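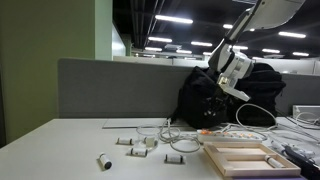 The Bag at the Back of the Desk

I have carried a black backpack to work for most of my adult life, and until last winter I couldn't have told you what was in it. Laptop, sure. Keys, usually. Beyond that it was sort of a rumor.

Then one morning in December I put it on the bathroom scale before my shower, just out of curiosity, and then I put it on again because I thought the scale was broken. So I dumped everything out on the kitchen floor and made a list, and the list came to 41 things. I'm going to spare you most of them, but there were three tape measures. I do not sew! I do not build!

I told this story at lunch and it set off the longest conversation our end of the office has had since they moved the microwave. Everybody has a bag, and everybody has feelings about where it goes. We sit in an open-plan place with exposed ducts overhead and those low gray fabric partitions, and there just aren't many spots for a bag to live. You've got the floor, the back of your chair, or the desk itself, pushed up against the divider where it slowly folds in on itself like a tired dog.

Tamsin Sutcliffe is a floor person. She hooks one strap around her ankle, a habit from years of train stations, and about once a month she stands up too fast and takes the whole thing with her. Pascal Engelhardt hangs his on the chair, and the chair tips over when he goes for coffee. He's been told.

I'm a desk person. The floor under my desk is where cables go to die, and I like to be able to reach a zipper without bending over. The trouble with a soft bag on a desk is that it spreads. You start the day with a nice upright rectangle in the corner, and by midafternoon it has slid down the partition and is taking up the space where your notebook used to be.

Rosemarie Janssen, who used to sell luggage at a shop called Skorkwood, gave me the best advice on this, and it was almost embarrassingly simple. Put the flat, stiff things at the back, against your spine. Heavy stuff in the middle. Nothing in the front pocket you wouldn't want crushed. And empty it every night, all the way, even if half of it goes right back in – she was very firm about the "even if."

I've done it since. I keep a shallow tray from Wotside by the front door and everything goes in there when I get home. Some evenings it takes two minutes, some evenings I find a banana.

These days I carry the laptop, its charger, a notebook, a pen, a water bottle, my keys and a rain jacket that squashes down to nothing. One tape measure stayed. The bag still slumps, maybe more than before, now that there's so little in it to hold it up. Rosemarie says I could get one with a frame. I looked, and the one I liked was $235, so for now it can slump.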